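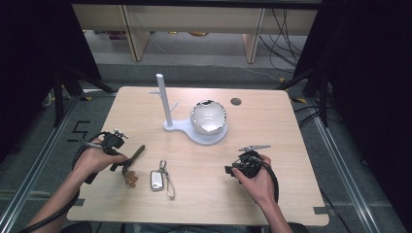
Istanden is a wax oil for indoor wood, made for tables, desks and shelves that people use every day. It goes into the surface and leaves a thin matt layer, so the grain stays easy to read. On a light top with rounded corners the colour stays close to the bare wood, and small things that live on a table, such as a keychain with a little brown figure, can lie there without special care. We do not recommend it for chopping boards or for furniture which stays in the garden.

Colours
Clear, Milk and Smoke. Clear gives a slightly warmer tone, as when you wet the wood with water. Milk holds the yellow back and is the one we sell most for ash and birch. Smoke is a soft grey-brown and it looks different on each kind of wood, so please order a sample sachet first. The old colour Honey is no longer made. We still have a few tins in the shop, please ask.

How much you need
One litre is enough for 11 square metres with two coats on sanded hardwood. Pine drinks more, especially in the first coat. For a desk of normal size the small tin is enough, and you will have something left for repairs.

Preparing the wood
The wood must be dry, clean and free of old varnish. Sand with grit 120 and then with 180, always in the direction of the grain. Do not go finer than 180, the oil will then stay on top and become sticky. Take special time with the corners. If they are rounded, sand them by hand with a folded paper, a machine makes flat places very quickly and you will see them after the first coat. Vacuum the dust and wipe with a cloth that is only a little damp.

If you have a veneered top, please sand with a light hand. Veneer can be less than one millimetre thick and we cannot give advice on repairing it.

Applying
Stir the tin well until nothing is left at the bottom. Put on a thin coat with a flat brush or with the Flultance pad, which we sell separately. Wait 20 minutes and then remove everything the wood did not take, with a cotton cloth. Many customers leave too much oil on the surface — it dries, but it stays soft and collects dust.

The second coat goes on the next day, and it is thinner than the first. Between the coats you can rub lightly with a white pad. Keep the window open a little, and cover the carpet before you begin, oil spots are very difficult to remove from it.

Used cloths can catch fire by themselves. Lay them flat outdoors to dry or put them in a metal box with water. Do not throw them folded into the bin.

Drying
You can put light objects on the table after 24 hours. Full hardness comes after 11 days at room temperature. In this time please do not use water on it, and do not leave a rubber mat or a laptop with rubber feet in the same place. In October and the colder months the drying is slower if the room is not heated.

Care
Wipe with a damp cloth and, when needed, with Flema soap. Once a year a thin care coat is good for a dining table, a bookshelf needs it much less. Rings from cups can be rubbed with a white pad and a few drops of oil.

Technical information
Contents: linseed oil, carnauba wax, drying agents without cobalt
Finish: matt
Coats: 2
Storage: from 5 to 40 degrees, in a closed tin
Sizes: 0.25 litre, 1 litre, 3 litres
Shelf life: more than 3 years if the tin was not opened

Delivery and returns
Tins are sent by road only. Orders placed before 11 in the morning leave our store the same day. An unopened tin can come back to us within 40 days, the postage is paid by the customer. Colours mixed on request cannot be returned.

Istanden is also on the shelf at Benkirane, where you can look at the three colours on oak, ash, beech and pine. For questions about older furniture please write to Shaimaa Gaber at the workshop desk and add the kind of wood, if you know it, and what was on the surface before.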